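发件人：Hậu Tô
收件人：旧家具与软装邮件列表
主题：Re: 贵妃榻的布面怎么护理，还有那一大堆蓝色薄纸

Vesela，还有列表里的各位，

新年好！拖了好几天才坐下来回信，先道个歉。Vesela 上次问的几件事我都记着呢，只是家里一直处在拆包装的状态，电脑上面都压着东西，想打字得先挖出来。

先把她的原信贴在下面，省得大家往回翻：

> Vesela Popescu 于 01/01/2025 写道：
>
> Hậu，你那张榻到底从 Brarncombe 搬回来了没有？我等着听呢。
> 我自己手上也有一张类似的，雕花木框，座面是大花的织锦，靠背素色。
> 想请教三件事。第一，座面前沿那圈金色编织边，你吸尘的时候怎么处理？
> 我上回用吸尘器直接吸，勾出来一根线，心疼了一个晚上。
> 第二，卷草和花心那些凹进去的地方，灰怎么弄出来？
> 第三，包东西用的薄纸，你是扔了还是留着？Balakrishnan 说彩色的纸
> 不能拿来包浅色布，会串色，我半信半疑。
> 还有，De Bruijn 的那种软毛刷现在还买得到吗？
>
> Vesela

好，一件一件说。

榻是搬回来了，搬家公司用的是 Hetix，两个小伙子，楼梯转角那里卡了好一会儿，最后是把靠背高的那一头先竖起来才过去的。我在下面看着，手心全是汗。还好木框没磕着，只有一只脚的底面蹭掉了一点漆，放在地上根本看不见，我打算不管它。

靠垫是分开装箱的，这个决定我现在还是觉得对。早年我搬过一次沙发，靠垫就那么堆在座面上一起裹起来，到了地方一打开，流苏全压成了扁的，喷蒸汽喷了好久才蓬起来一半。所以这回每个靠垫都单独用薄纸裹，裹两层，再塞箱子。结果就是纸多得吓人！我在 Felell 一口气订了100张，以为会剩一半，最后全用完了，还从抽屉里翻出以前攒的几张凑数。

拆的时候我倒是挺讲规矩的，旁边放个藤编的篮子，拆一张扔一张。规矩维持了大概十分钟吧。这东西看着薄，揉成一团就特别占地方，你按下去它又慢慢弹起来，篮子一会儿就冒尖了，后面的就随手往旁边一丢。
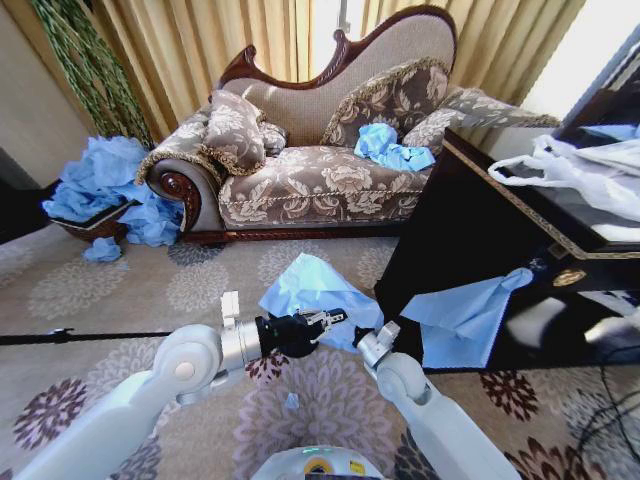
榻、靠垫，还有那些蓝纸 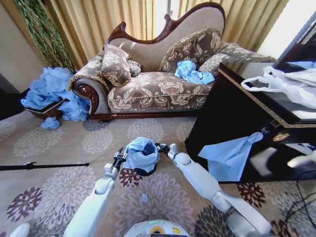
收纸这件事我后来琢磨出一个顺序，写出来给同样在搬家的人参考。先把篮子外面的、地毯上的大团收掉，再去管座面上的，最后才是小碎片。我以前总是反过来，看见小碎片就忍不住弯腰去捡，捡完了一碰篮子，又哗啦掉下来一堆，等于白干。小碎片可以等吸地毯的时候再说，不过最好还是用手捡，薄纸吸进管子里会贴在弯头那里，我拆过一次吸尘器，里头糊得像纸浆。垃圾桶里套个塑料袋，走到哪儿提到哪儿，比来回跑厨房省事多了。

浅底大花的地毯有个坏处，你们家里有的就知道，花纹那么密，掉个什么东西在深色的花瓣上能找半天。我有一回丢了一枚帘钩，趴在地上用手一寸一寸摸才摸到。蓝色的纸反倒好认，这也算选了蓝色的一个好处吧，当时纯粹是因为蓝的打折。

说到颜色，就该回答 Vesela 的第三个问题了。Balakrishnan 的话我觉得对一半。干的时候，短时间包一下，我没遇到过串色。可是受潮就不好说了。我拿一小张蘸了水压在白棉布上，放了一夜，第二天布上有淡淡的一个蓝印子，洗了一遍还在。所以我的办法是：搬家这种几天的事，蓝纸照用；要长期收起来的东西，比如换季的窗帘、备用的靠垫套，就老老实实用白色的无酸纸。Balakrishnan 你要是看到这封信，欢迎来骂我，我知道你是主张一律用白的。

纸我没有全扔。揉得不厉害的，摊平了夹在旧杂志里压着，过几天就能再用。破的、粘了胶带的就进垃圾袋。Krešimir 教过我一招，把揉皱的纸塞进不穿的长靴里撑形状，我试了，确实好用，就是长靴总共也没有几双，消耗不了多少。

然后是金边。Vesela 你那个勾线的事我太懂了！我现在绝对不让吸尘器的头直接碰编织边。我的做法是拿一小块纱网，旧丝袜也行，绷在吸头上用皮筋扎住，调到最小档，顺着边的方向走，别横着来。已经勾出来的线千万别剪，用钝头的针从背面慢慢挑回去，挑不回去就先藏到边下面，缝一针固定。靠垫上的滚边也一样处理。流苏的话我不吸，拎到窗口抖一抖，再用手指梳开。

木框凹处的灰，我用的就是 De Bruijn 的软毛刷，细的那一把，刷毛长的。一只手拿刷子往外带，另一只手拿吸头在下面接着，别贴上去。圆花心那种一圈一圈的小瓣最藏灰，从中间往外转着刷就行。千万别喷水，也别喷那种带香味的家具喷雾，喷完看着亮堂堂的，过一阵子灰全黏在里头，比原来还难弄。我去年在一把椅子上吃过这个亏，最后用棉签一点一点擦，擦掉了60根棉签（是的我数了，因为盒子空了）。

刷子现在还有没有得卖我也不确定。我这把是在 Brarncombe 街口那家五金杂货店买的，花了18块，那家店2月要重新装修，你们要去趁早。Laurențiu 好像在网上找到过同款，Laurențiu，你方便的话贴个信息到列表里来吧？

黑色亮面的柜子也有人私下问过我怎么擦，干脆一起说了。这种面我只用干的超细纤维布，先掸后擦，顺序别反，不然灰在布底下拖来拖去，对着光一看全是细纹。手印就哈口气再擦。有金色描边的地方轻轻带过去，不要来回蹭，边上的金色经不起你较劲。还有就是别把什么都往柜子上搁，这条我自己说了也做不到，搬家那几天柜顶就是个中转站，塑料袋啊纸啊全往上放。塑料袋别留着过夜就是了，我听人说印了字的袋子会在亮漆上留印，没亲眼见过，但也不想拿自己的柜子去试。

最后一个轮到我来问。窗帘是金黄色的，两片中间老是合不严，白天总漏一条光进来，正好在榻的上方。我担心时间长了布面会晒褪色，尤其是素色的靠背，要是中间褪出一块来，遮都没法遮。我想到的办法有：在帘子接缝那里缝磁扣；再加一层白纱；要么把榻挪到另一面墙去。挪榻我是真不想挪，那玩意儿沉得很，而且挂绿藤的那个角落好不容易配顺眼了。磁扣有没有人缝过？要多大的，隔多远一个？会不会把帘子坠得走形？布料是偏厚的那种，垂感还可以。

Krešimir 说他家加了3年白纱，布面到现在都好好的，不过他家朝北，我家下午太阳可厉害了，不知道能不能比。

先写到这里，还有一箱灯罩没拆呢，也是用蓝纸裹的，唉。

Hậu

又及：Vesela，你那张榻的座面如果能拆下来，记得翻过来看看底布，我这张的底布有一小段缝线松了，不翻根本发现不了。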